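6 min read

Search this guide Search Clear

Section 4. Setting up the badge desk (Granine 561 printer, Gisum sign-in app)

Do section 3 first. If the tablet isn't on the desk network yet, nothing below will work and you'll waste the morning. Same steps for both entrances at Villalba. Ultmont building has its own network name, otherwise identical.

What you need on the desk: printer, power brick, the short USB cable, tablet and stand, card stock, a ribbon cartridge, cleaning swabs, box of clips, straps. Pens. Always more pens than you think.

4.1 Placing the printer

1. Pick the end of the desk nearest the outlet. No extension cords across the walkway.
2. Leave a hand's width behind the printer. The vent is at the back and the fan gets loud if it's against a wall.
3. Front edge of the printer flush with the front edge of the desk. Cards drop into the tray on that side and people need to reach them.
4. Peel off all the orange tape. There's a piece inside the lid as well, on the print head latch. Everyone misses that one.
5. Plug the brick into the printer, then into the wall. Power button is on the right side, hold until the light goes solid.

Caution: the power brick for the old label printer fits the same socket. Wrong voltage. Do not use it. Old brick has a gray plug, the Granine brick has a black one. If in doubt read the sticker.

4.2 Loading the ribbon

One cartridge does 400 cards, single sided. Double sided halves that. The counter on the little screen is an estimate and it runs optimistic, so keep a spare cartridge in the drawer.

1. Lid up. Press the latch with your thumb.
2. Hold the cartridge by the ends. Fingers off the film.
3. Full spool goes toward the back, empty spool toward the front. Arrows are molded into the plastic.
4. Push down till it clicks at both ends. One click only = not seated.
5. Turn the front spool by hand a little to take up slack.
6. Close the lid. Printer winds the ribbon by itself, takes a few seconds, makes a grinding noise. Normal.

Note: if the film tears, don't throw the cartridge out. Tape the torn end to the front spool with clear tape, wind on until the tape is past the head, close up. You lose a few cards' worth.

Caution — print head stays hot after a long run. Switch off and wait ten minutes before you put a finger or swab near it.

4.3 Loading cards

1. Fan the stack. New cards stick together with static.
2. Hold by the edges. Thumb prints show up as white spots on the printed card, especially over faces.
3. Glossy side up, slot end toward the hinge.
4. Don't go over the fill line in the hopper. Overfilled hopper is the cause of most jams.
5. Put the weight back on top of the stack. No weight, no feed.

Dropped cards: don't reload them. Dust scratches the head and a head is expensive. Use dropped ones for handwritten passes.

4.4 Connecting to the tablet

1. Tablet on, charger in. The battery won't last a full day with the camera going.
2. Open Gisum. If it asks for a site, choose Villalba North or Villalba South. Not "Villalba Test". Anything signed in under Test gets wiped overnight.
3. Settings, then Printers, then Add.
4. Wait for the Granine to show up. Can take a minute. Don't tap Add again, it makes a second copy and jobs get split between the two.
5. Tap it. Name it after the entrance, not after the room.
6. Card size: standard. Orientation: portrait. Slot: top. It defaults to landscape every time the app updates, so look.
7. Print test card.

If the test card comes out with the name running off the right edge, orientation is wrong, go back to 6. If it comes out blank, ribbon's in backward. If it comes out pink all over, the ribbon isn't seated, open and reseat.

Note: wireless printing does work on the 561 but it drops whenever the lobby fills up. Use the cable. Cable is in the bag with the swabs.

4.5 Badge types

Gisum comes with a long list of types. We use these, hide the rest:

Visitor — day pass, host's name on the back.
Contractor — needs the safety box ticked before it will print.
Event — no photo, big first name, company under it.
Replacement — same as the original but with an R in the corner. Cancel the old one first or both will open the doors.

To hide a type, press and hold it, then Hide. Don't delete. Deleting takes the past records with it and support can't always get them back.

Long names: the app shrinks the text down to a point and then just cuts it. Check the preview. Use the Display Name field if needed, leave the legal name field alone, security matches agianst that one.

4.6 Big event mornings

For anything over 1000 guests, preprint. Do not try to print live at that size, the line will be out the door by nine.

1. Export the list from Gisum the afternoon before. Late sign-ups get done live.
2. Sort by last name. Check the top and bottom rows for junk, there's usually somebody's test entry in there.
3. Print in batches, one letter group at a time. Let the printer rest between batches or the colors drift.
4. Clean the rollers when you change the ribbon. Swab, one pass, let it dry.
5. File the badges in the long trays, printed side facing you.
6. Use 2 printers if you have them. Second one for walk-ins and fixes only. Don't share a queue.

Put the fixes desk off to the side. A wrong spelling at the head of the main line holds up everyone behind it.

Blank cards and a thick marker within reach. If the power goes, you write them by hand and enter them later. Back-dating: Gisum, Records, Add Past Entry. It wants an arrival time, best guess is OK.

4.7 Clips, straps and holders

1. Clips for day passes. Straps for events, people complain about clips on knitwear.
2. Breakaway kind only for anyone going onto the workshop floor. If the strap doesn't come apart when you tug the back, it doesn't go in there.
3. Thread the strap through the holder, not through the card slot. Card slot tears by lunch.
4. Holder first, card second. Trying to push a card into a holder that's already hanging on someone is slow and awkward.
5. Hang straps on the rail by the loop. Don't pile them in the box, they knot up and you end up cutting them apart.
6. At close, go round the tables and collect what's been left. Cards go in the shred slot, holders back in the tray, straps to the wash bag if they're grubby.

Caution: a returned badge is live until it's signed out in the app. Sign out first, shred after.

4.8 End of day

1. Gisum, Records, Sign Out All. It asks twice. Say yes twice.
2. Anyone still showing as on site, call the host before you force it. There might be someone in the building.
3. Printer off at the button, not at the wall. It parks the head on the way down and pulling the plug skips that.
4. Cards left in the hopper can stay. Close the lid, cover on.
5. Ribbon count in the desk log. If it's low, say so in the log, morning crew won't look otherwise.
6. Tablet into the drawer, on charge, drawer locked.
7. Wipe the desk down. Dry cloth near the printer, no spray.

Trouble list, quick version

Light blinking slow: out of cards, or the weight's missing.
Light blinking fast: jam. Lid up, ribbon out, turn the wheel toward you till the card comes free. Don't pull it with pliers.
White line down every card: dirty head. Swab. Still there after two swabs = scratched head, log it and swap printers.
Photo too dark: window behind the guest. Turn the tablet, don't touch the brightness setting.
App says printer offline but the light is solid: unplug the cable at the tablet end, count to five, back in.
App wants a password you dont have: wrong site picked. Back out, start at 4.4.

Section 5 covers door readers. Separate login. 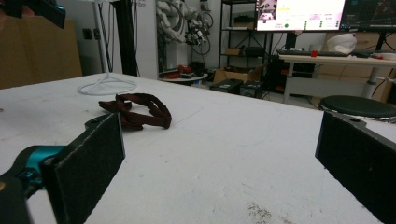

Reader comment: Step 5 in 4.7, please add that the rail at Villalba South is on the inside of the cupboard door. I spent half an hour looking for it on the wall. Also the fill line on our hopper has worn off, so we go by the bottom of the Granine logo and have had no jams since September. Is that low enough or should we be stopping earlier?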